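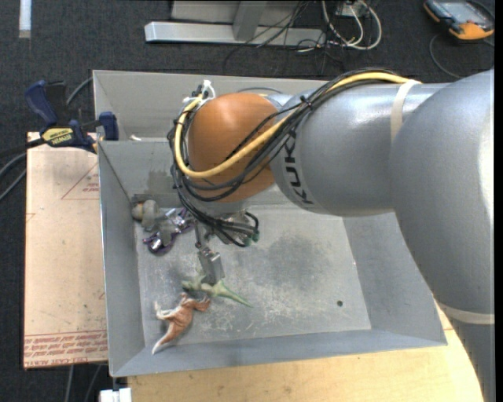
The trouble at Skeven's Nendbridge workshop began with a cable, and the technician who looks after the picking cell is happy to tell you about it over a very large mug of tea. "It was pick 441 of a long run in November," she says, "and the gripper just stopped closing. No alarm, nothing! The arm went on dipping into the bin and coming up with air, as pleased as you like."

She blamed the software first — everyone did — and lost two days to it. The fault was a lead that had worked itself half out of its connector, where the wiring bends back toward the gripper after crossing the wrist. "Every time the wrist turned past a certain point, it tugged a little. You could wiggle it and feel it go."

The toys are a job for a customer called Kahraman, and a bin of dinosaurs is harder than it sounds, what with all those tails. These days she checks the ties every morning at 10, and the arm halts after up to 11 empty picks. She would like that number lower, and she is still arguing for it.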